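December 16, 2022

Kisen arm, trial unit, second entry. Kobina Asamoah had the first week with it and his notes are further up. I have it until we break up, then it either goes back or we pay for it.

To recap what is on trial: the arm, the parallel gripper, the controller box, the licence for the teaching software and what Durevstead call the starter service, meaning two remote support sessions and a replacement gripper if ours fails inside the trial. Durevstead are the resellers. The quote as it stands is 1,242 a month on hire, or outright purchase with the first month knocked off. Kobina asked whether the licence carries on after purchase or has to be renewed. They said they would find out. Still waiting.

Set-up

Went back to factory settings before doing anything, so that I was starting where a customer would. The installer found the controller straight away but would not go past the network page until I gave it a fixed address by hand. The manual says it picks one up by itself. It may well do that on a simpler network than ours, but I'd want it written down in the quick start sheet. After that the rest went through without trouble.

Homing is slow but repeatable. I homed it, jogged to the taught reference point, powered down and did it over again. It came back to the same mark as far as I could tell with a steel rule, which is all I need for this sort of work. If we want a real figure we'll have to borrow the dial gauge from the machine shop.

The joint brakes release with a loud clack. Kobina had this down as a fault. I asked support and they say it is normal on this model. I've left his note in but put a line beside it.

Teaching software

Better than the Takeda package we looked at in February. Waypoints can be renamed in place and the undo works across a whole program, so you can try a path and back out of it. The drawback is that grip width is stored with the waypoint and not with the item being picked. If you change what you are picking, you go through every waypoint that touches it. Fine for a single part, tiresome for anything mixed. I have asked whether there is a way to hold widths in a table. Support said it is planned, no date.

Speed limit in teach mode is fixed and cannot be raised from the pendant. I agree with that, though it does make a long session drag.

The one proper annoyance is the save dialogue. It always opens in the top folder and forgets where you were. I overwrote Kobina's alignment program with mine. He had a copy, so no harm done, but everyone please put your initials at the front of the file name.

Picking

The Varach people want to know if one gripper can cope with mixed goods without a finger change, so that is the question I've been working on. Over 28 programmed moves so far, counting the ones I threw away.
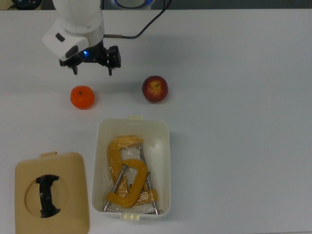 Approach height matters more than I had allowed for with this gripper. The two fingers point down at the table, and with the default settings the software wants to come down vertically and open only at the last waypoint. For round items I now open well above the table and lower with the gap already set, and the tangerine and the apple each have their own width saved. The clamps are a separate problem. They overlap in the box with the plastic wrap still on, so any pick has to go for the top one, and the wrap gives the fingers a slippery surface to close on. I have put the grip point on the frame and kept clear of the screw. Force is at the middle setting for the clamps and the lowest for the fruit, and I would leave both there until there is a reason to change.

Cable routing wants another look. There is enough slack for the poses I am using, but a full turn of the wrist would use most of it up. Don't run the wrist rotation demo until it has been re-clipped.

To do
Chase Durevstead about the licence after purchase.
Book the first support session, grip width question at the top of the list.
Borrow dial gauge.
Re-clip cable, then wrist rotation.
Repeat the clamp program with the wrap off and note the force setting used.
Kobina - can you check your alignment program still loads from the copy?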